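Ticket 200: left gripper stops short of the cup in the simulated kitchen
Project: Pirketti
Component: grasp controller, left arm
Status: open, workaround in place

Summary. With the Rukent controller the left gripper moves to the pre-grasp pose, stays half-open and times out. The close command is never issued. The Umali controller, given the same scene file and the same start pose, closes normally. The right arm is parked beside the drawer cabinet in all runs and receives no commands.

Pre-grasp pose, left arm, target between the fingers:
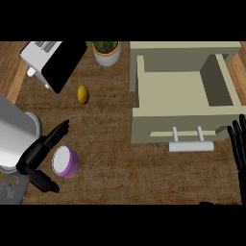 Reported by Dean Mottram | 25 September 2020 | Simulation, grippers

Steps to reproduce:
Load the tabletop scene with the drawer open.
Select the purple target. Leave the yellow fruit in as a distractor.
Run the left arm with Rukent at default gains.
Wait for the timeout.

Expected: fingers close on the target, then lift.
Actual: fingers hold position. The log shows "align pending" until the timeout at 200 control steps.

Checked so far:

Collision mesh. Rebuilt for both fingers, no change. The old mesh had a spur on the lower finger, left over from the July import, so the rebuild stays in.

Friction. Raised and lowered on the finger pads. No effect, as expected with no contact. Reverted.

Camera. Swapped the overhead view for the Meltia wrist view. The pose estimate shifts by 3 mm and the run still times out. I had suspected the overhead view because the fingers hide part of the target at close range, but the wrist view gives the same result.

Alignment tolerance. Rukent compares the finger midpoint with the target axis and waits until the error is under tolerance. The default is tighter than the residual error of the left arm at this reach. Umali has no such check — it closes on distance alone. 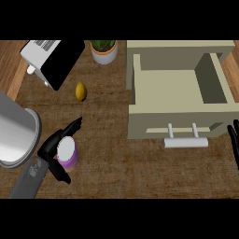
Setting the tolerance to 5 mm clears the fault. Three runs with the new value, all three issued the close command and finished the lift. I would not call that a fix. The residual error comes from the arm model, and a wider tolerance will let through bad grasps on anything narrower than this target.

Comparison notes, for whoever picks the default: Umali is faster to the close command and pushes the target sideways if the approach is off. Rukent is slower and leaves the target where it was. For work near the drawer handle I would still take Rukent, with the tolerance set per arm — the current config file only accepts one value for both.

Remaining:
Split the tolerance setting into left and right.
Recalibrate the left arm model at full reach.
Repeat the runs with the drawer closed.
Change the timeout message. "Align pending" should print the current error and the limit.

Workaround is in the Pirketti config branch. Do not merge it before the recalibration is done.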